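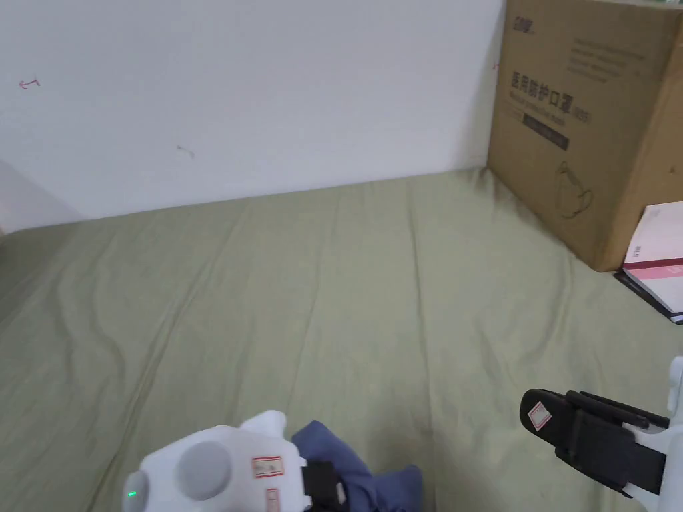

Getting a season of mud out of soccer gear

Posted January 8, 2018

My son plays left back for the Kemham under-12s, my daughter is in goal for the year below, and I have been the one standing at the utility sink for five seasons now. People keep asking me on the sideline how I get the white shorts white, so I'm writing it all down and then I can just send the link!

Cleats first

Bang them together outside, sole to sole, while the mud is still damp. If it has already dried you'll need something to pick at it, and I use an old butter knife with a rounded tip (a screwdriver will gouge the plastic, ask me how I know). Then a stiff brush with cold water and a squirt of dish soap, soles first and uppers last, with a fresh bucket in between.

Pull the insoles and laces out. Every time, even when you're tired. The laces go in the wash inside a sock with a knot in it, and the insoles get a wipe and stand up against the window overnight.

Stuff the shoes with newspaper and change it after 2 hours, when the first lot is soaked. Please don't put them on the radiator. I did that to a pair of leather ones my first year and the soles came away at the toe by the next game. Glue for that, by the way: the flexible kind sold for shoes, clamped overnight with a fat rubber band. Superglue goes brittle and cracks the first time they run.

Shirts with numbers on the back

Inside out, cold, gentle cycle, no fabric softener. Softener coats the shiny polyester and then it holds on to the smell forever. I'd leave out the dryer too. The numbers on our old Dostier shirts were starting to lift at the corners, and you can press those back down with a warm iron and a sheet of baking parchment on top — ten seconds, lift, look, and again if you need it. Don't slide the iron.

Grass stains

White vinegar and water, half and half, dabbed on and left for as long as it takes to eat dinner. Then a little liquid detergent rubbed in with a toothbrush, then the normal wash. If the stain is still there when it comes out, do the whole thing again before it gets anywhere near heat.

For the white shorts I soak overnight in oxygen bleach, the powder kind, in the warmest water the label will let you use. Chlorine bleach turned ours yellow. I know plenty of parents swear by it and maybe their shorts are made of something else.

Shin guards

The hard shells can go in soapy water. The sleeves go in a mesh bag with the socks, and close the Velcro before you do it or you'll be picking fuzz out of it with a pin all evening. If the smell has really settled in, shake baking soda over the padding, leave it until morning and knock it off outside.

Goalkeeper gloves

These have their own rules and I got them from Lajos Kovács, who coaches the keepers. Put the gloves on, wet them under a lukewarm tap, and rub your palms together as if you were washing your hands. A drop of baby shampoo is fine. Keep going until the water runs clear, then squeeze them gently in your fist (no twisting, the latex tears) and hang them by the wrist strap out of the sun. He also says to dampen the palms a bit before the game and never to store them palm to palm, because they stick together and pull bits off each other when you open them up. We had two pairs go that way before I listened.

The bag itself

Empty it the minute you get home. I turn ours inside out over the back step, wipe the seams with a cloth and some vinegar, and leave it unzipped. A dry bar of soap in the side pocket helps a lot between washes.

And the ball

Damp cloth, mild soap, dry it off. Put a drop of silicone oil on the pump needle before it goes in the valve, or glycerin if that's what you have in the cabinet. If you're putting a ball away until February, let a little air out first and keep it indoors. Mine live in a laundry basket under the stairs, along with the cones and one lonely left glove.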